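Music and Film: Course Handout
Unit 9: The Studio Documentary

Reading before class: the Koivisto chapter, pages 2 to 53.

Films about recording studios have a problem that concert films don't. Most of the work in a studio is slow and happens in small rooms. People sit, listen back, move a microphone and try again. A director has to decide how much of that to show and what to put in its place.

The usual answer is the interview. Musicians and engineers are filmed alone, often years later, and their memories are cut against old tape and stills. Watch for who gets to speak. In Inger Ravn's film on the Atcombe rooms, the engineers have more screen time than the players, and the story becomes one about equipment and habits. Veikko Pesonen's film on the same building hardly mentions the mixing desk.

Sound is the second decision. A finished track played under an interview tells us how things ended. An isolated vocal or a rejected take keeps us inside the session. Pesonen went through 600 reels and used only two unreleased takes, both in the last part of the film.

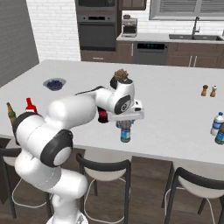
Fig. 1. Rendered kitchen counter with robot arm, water bottle and bowl of blueberries.

The third decision is the building. Ravn treats hers as a character, with long shots of stairs and corridors. Saimi Nieminen's review objects to this and says the rooms matter less than the people who booked them. Read the review with the opening of the film in mind and decide whether you agree.

Terms to know: talkback, overdub, live room, control room, room tone, needle drop.

For discussion
Does a film paid for by a studio have to praise it?
What does Ravn leave out about the years when Atcombe was losing money?
Where does Pesonen let a song play to the end?

Written work: two pages on one scene from either film. Describe what we hear before you describe what we see. Hand it in to Reijo Miettinen before the next screening.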